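Section 7. When a Gripper Loses the Cloth

This section covers faults that show up during garment folding sessions with the Mulo two-hand gripper set. Read Section 4 (Pairing and Calibration) first if you have not used the set before. The steps below assume that both grippers have been charged and paired, and that both finger pads have been cleaned since the last session.

Most reports that reach us as "bad data" come from one fault, described in 7.1. It is easy to miss while you are working because the shirt still gets folded. It shows up later, when the Rugemalira review tool compares finger opening with the position track and the two no longer agree.

7.1 Finger opening drift

What happens: the fingers are fully open, but the gripper reports that they are partly closed. The gap grows over a session. In the March batch from the Usolwood site, 146 of 3,077 folding episodes were rejected for this fault, and all of them came after the gripper had been put down and picked up again between garments.

Cause: the slide inside the housing has a zero mark that is read when the trigger is released. If the trigger is held even slightly when the gripper wakes from standby, the wrong zero is stored and every reading after that is off by the same amount. A second knock or a second wake-up adds to it.

Checking for drift

1. Stop recording. Finish the fold you are on first, or discard the episode. Do not run the check with an episode open.

2. Lay one T-shirt face up on the work surface with the collar away from you. Smooth it out by hand. A plain bed or table is fine as long as the shirt lies flat.

3. Let go of both triggers. With your hand still around the grip, rest the open fingers of the first gripper on the upper chest of the shirt. Do not press down.

4. With the second gripper, take hold of the shirt at the shoulder edge and keep hold of it. 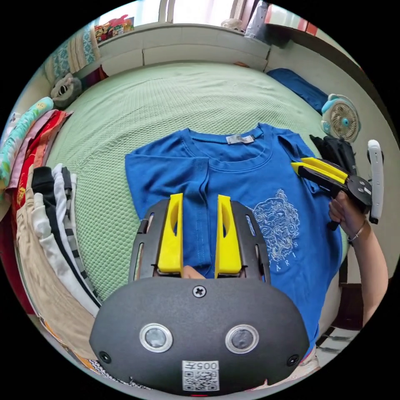 5. Read the two opening values on the Erkmont status page. The open gripper should show 100. The holding gripper should show a low value that stays steady for as long as you hold the cloth.

6. Swap roles and repeat steps 3 to 5 on the other shoulder.

7. Write both pairs of values in the session log next to the label code of each gripper.

Note: if the open gripper shows 97 or higher, carry on working. Between 90 and 96, re-zero at the next break. Below 90, re-zero at once and mark every episode since the last good check for review.

Re-zeroing

1. Put both grippers into standby from the status page.

2. Take your fingers completely off the trigger of the first gripper. Hold it by the housing.

3. Wake it from the status page and wait for the double tone. This takes a few seconds.

4. Squeeze the trigger fully once and release it.

5. Repeat for the second gripper. Do not wake both together.

6. Run the drift check again.

CAUTION: Never loosen the screws on the front of the housing to "free up" the slide. They set the position of the sensors as well as closing the case. A gripper that has been opened has to go back to the bench for full calibration -- there is no field procedure for it.

7.2 Cloth slips during the fold

What happens: the fingers close on the edge of the garment and the value on the status page looks right, but the cloth pulls out partway through the move. The operator grabs it again and keeps going.

A slip is not a hardware fault in most cases. Thin jersey slips when only the tips of the fingers are on it. Thick hems slip when the grip is taken across the seam. Try these in order:

1. Wipe the inside faces of the fingers with a dry lint-free cloth. Fabric softener leaves a film.

2. Take the edge deeper, so that the cloth reaches well in between the fingers.

3. Lift before you pull. Dragging a sleeve over a textured cover adds enough friction to pull it free.

4. If the same gripper slips three times on the same kind of garment, replace its finger pair. Replace both fingers, even if only one looks worn.

Keep the slip in the recording if the fold is completed, and tag the episode "regrasp." Do not cut it out. Fingers are rated for 3,000 closures on cotton and should be changed at that point whether or not they slip.

7.3 Position track lost

What happens: the status page turns amber and the track for one gripper jumps or freezes. The other gripper carries on as normal, so the two hands end up in the wrong places relative to each other.

The grippers find their position from what their cameras see of the room. Tracking suffers when the view is filled by one flat color held too close, when strong daylight comes in behind the work, or when something in the background keeps moving.

1. Set out the garments for the session before you start. Finished pieces can stay on the surface beside the one in hand.

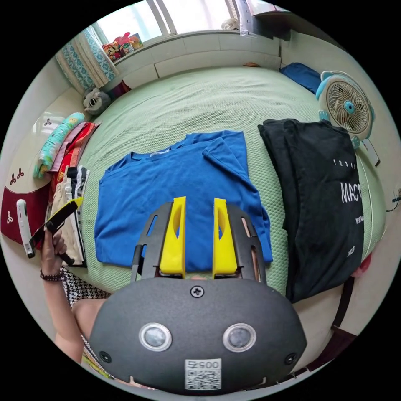 Leave finished pieces where you put them until the episode is closed. Moving a pile halfway through is one of the more common reasons for a jump, and it is hard to spot afterward.

2. Switch off any fan that is aimed at the work. Moving air lifts sleeves, and a swaying curtain can pull the track with it.

3. If the window is bright, draw the curtain or turn the work so that the light comes from the side.

4. Keep the grippers a hand's width or more above the cloth between grasps.

5. If the page turns amber, hold both grippers still until it turns green. If it stays amber, end the episode and discard it.

CAUTION: Do not wave the gripper to "wake up" the track. The housing is heavy enough to hurt someone standing next to you, and almost every cracked finger returned to us was broken this way.

7.4 When to stop and report

Stop using the gripper and report it if any of these apply:

The housing is hot to the touch.
A finger is cracked, or rocks on its mount.
Drift comes back within 2 sessions of a re-zero.
The trigger does not return by itself.

Send the label code, the session log and the last drift values to Njoroge Sang at the Mulo service desk. Leave the gripper switched off and out of its charger until you get a reply. Do not move its label to a replacement unit -- the calibration file is tied to the code, and a swapped label spoils the data from both.

Section 7 last revised 23 July 2023.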